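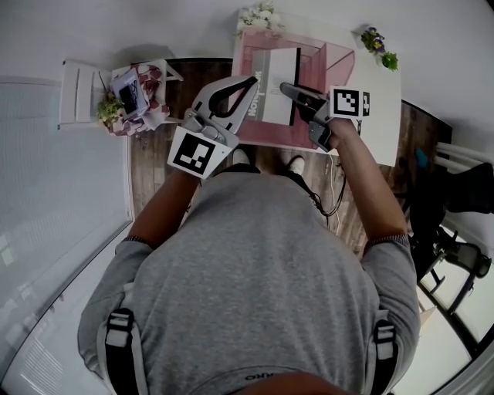

How long should one demonstration be when you show a task with hand-held grippers?
As long as the task needs and no longer. For simple table work we stay under half a minute, and we start a new recording for every new attempt.

List: Marchetti teaching-by-hand, general discussion
Subject: Re: Hand-held or remote control for table tasks?
Date: Nov 16, 2021

Hello all,

Thank you for the long question last week. I wanted to answer it sooner, but I first wanted to look again at our notes from August, when we changed our method. I will put my answers between your paragraphs. English is not my first language, so please ask if a sentence is not clear.

> We are a small group and we have one two-armed machine. Until now we
> teach it by remote control, with two leader arms from Voltero. It works,
> but it is slow, and the operator is tired after one hour. We read in the
> archive of this list that some of you use grippers that you hold in
> the hands, and no robot at all during the recording. Is this serious, or
> only good for a nice demonstration?

It is serious, at least for us. We worked with remote control for a year before we tried the other way. In August we recorded 1815 demonstrations with hand-held grippers, in one month, with two persons who took turns. We never came near this number with the leader arms. I don't say that each of these recordings is as good as a recording by remote control. Some are clearly worse. But we could throw away the bad ones and still have plenty.

The biggest difference is the feeling in the hands. When I hold the gripper, I feel directly when the finger touches the thing on the table. If I slide a magazine to one side, I know how hard I press, and I correct it without thinking. With the leader arms I had to learn this by eye. I pressed too much, and then I was afraid to press, so I moved too slowly. The robot learned also my fear, if I can say it like this. Its hand stopped above the paper for a moment before each touch, exactly as mine did.

> How do you know where the hands are? With the leader arms we read the
> joints and everything is exact. With a free gripper I do not understand
> where the position comes from.

We use printed square markers on the grippers and a camera which is worn by the person. Every marker has a different pattern, so the software can tell the left hand from the right. It is not exact in the way joints are exact. For folding, moving and sorting light objects it is enough. For putting a plug in a socket it is not enough, or we did not find out how to do it.

Some practical points about the markers, as we learned them slowly:

Print them on matte paper. Glossy paper near a window gives a white spot, and the marker is lost.

Leave the white border around the black pattern. One of us cut it off to make the card smaller, and we lost a full morning to find the mistake.

Fix the card well. If it turns a little during the day, all recordings after this moment are wrong by the same amount, and it is very hard to see in the data.

Look at where the markers are when the wrist is turned. Many natural movements hide the marker behind the gripper or behind your own arm. We now have more than one on the gripper, on different sides.

> Our tables are in a laboratory, all gray and clean. Would you record
> there or would you go to real rooms?

Go to real rooms as soon as you can. We made the first part in the laboratory and the results at home were poor. Then we took the equipment to an apartment, and we left on the table what was there already — flowers, magazines, a cup. Please don't clean before you record! A robot which has seen only an empty table is surprised by a flower pot. We do move things between the recordings, however, so that the magazine is not always in the same place and does not always lie in the same direction. In one part of our data the cover always faced the person who taught. The robot then had trouble with a magazine which lay upside down for it, and we had to record this case separately.

Light is also a question. In a room with a window the picture changes all day. We do not close the curtain. We write the hour in the notes, and we try to have each task both in the morning and in the afternoon.

> What about the cables? Our biggest problem with every wearable thing is
> the cables.

It is also our problem, and I have no beautiful solution. We carry the recorder in a backpack. The cables from the grippers should be long enough that you can reach to the far side of the table, but then they hang down to the floor when you work close to your body. We tried clips from Lamier on the sleeve and they are good with a long sleeve. With a T-shirt they have nothing to hold. Before each recording I reach once to all four corners of the table. If I feel a pull in one corner, I change the cable first. A pull on the cable moves the gripper just a little, and the robot will copy this too.

Please also adjust the backpack straps before the session and then leave them as they are. When you lean over a table, a loose backpack slides toward the neck, you correct it with your shoulder, and your hand makes a small jump in the recording.

> Is it possible to mix both kinds of recordings? We have many hours of
> remote control and we do not want to lose this work.

We mix them. Our last training for the magazine task had the hand-held recordings from August and only 3 hours of remote control on the real machine. With this mix the robot reached 91 percent on our own test, where it must move the magazine to a marked place and not touch anything else. I ask you to be careful with this number. It was our table, our test, and we know the task too well. But without the remote control part the result was lower, mostly because the human arm can do things which the arm of the robot cannot. I turn my wrist much further than the machine does. So keep your old hours, they show the robot its own limits.

We use the converter from the Skorkeletti project to bring both kinds into one format. It reads Voltero files, but look at the direction of the gripper opening. In one format zero is closed, and in the other zero is open. We trained for two days on hands that opened when they should close.

> Last question. How do you teach a new person to make good recordings?

The new person first does the task with bare hands, ten times, and we only watch. Then the same with the grippers, without recording. Most people hold the grippers too tight in the beginning and lift the elbows. After half an hour this becomes better. Only then we start to record, and we throw away everything from the first day, also when it looks good.

We have a few rules for the person who records. Open the gripper fully before you come to the object. Touch, wait a very short moment, then move. Do not use your fingers to help, even if the object is falling. If it falls, it falls, and you keep the recording as a failed one. We keep the failed ones in a separate folder and I believe they will be useful later, although we have not yet used them.

One thing I would like to ask in return. Does anybody here teach with two hands where one hand only holds and does not move? For example, the left gripper holds the book and the right one turns the page. Our robot learns the moving hand well, but the holding hand starts to travel slowly over the table, a few millimeters each second. In the recordings my left hand is quite still, so I do not understand where this comes from. If somebody has seen it, also with remote control, I would be happy to compare. I can send our settings and a short part of the data.

With kind regards from the table group at Marchetti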